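Kerslake Jazz Nights: Frequently Asked Questions

When do doors open?
Doors open 30 minutes before the first set. Seating is first come, first served unless you booked a table.

How many people does the room hold?
The Kerslake room holds 151 seated. For the October shows by the Dridier Quartet we add standing room, which brings it to 249. 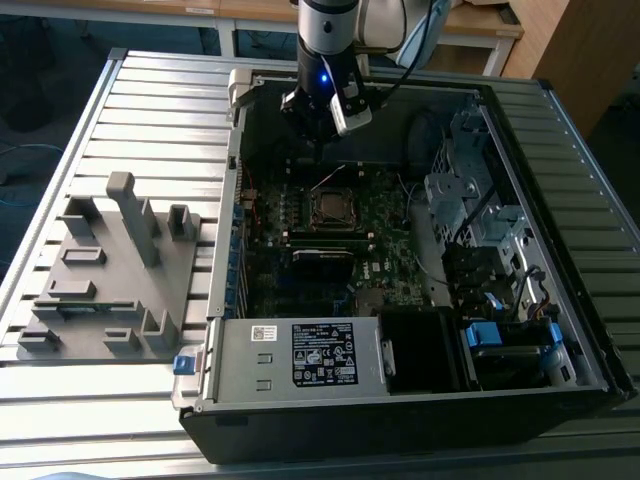
Desktop tower on its side, side panel off.

Can I record the show?
Short phone clips are fine. Full sets are recorded by Sotport, and the band decides what gets released.

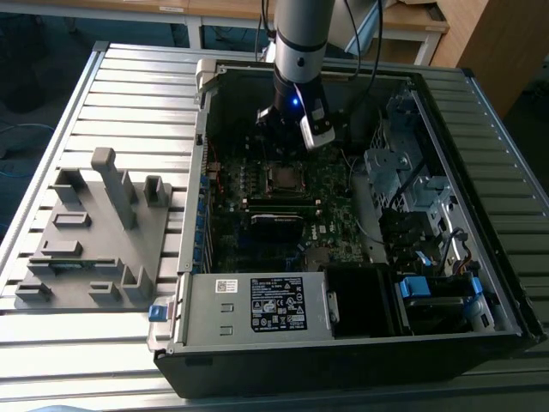

Sotport recordings usually go up a few weeks after the show. Ticket holders get the link by email — check your spam folder before writing to us.

Can I bring my own instrument?
Only for the late jam. Sign up at the bar and leave your case in the side room.

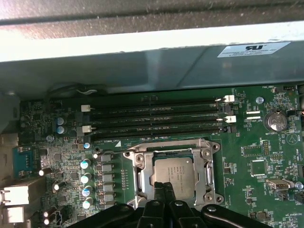 The jam list works in slots, one player per slot, and we fill them in sign-up order. Empty ones, like the four memory slots on that green motherboard, stay open until the house band starts. After that the bandleader picks.

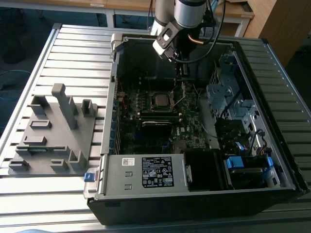
TICKETS AND REFUNDS

Can I get my money back?
Yes, up to the day before the show. After that you can pass your ticket to a friend — just give us the new name.

Where do I park?
The Morkis Street garage has 113 spaces and stays open until the last set ends.

Page updated 2025-08-31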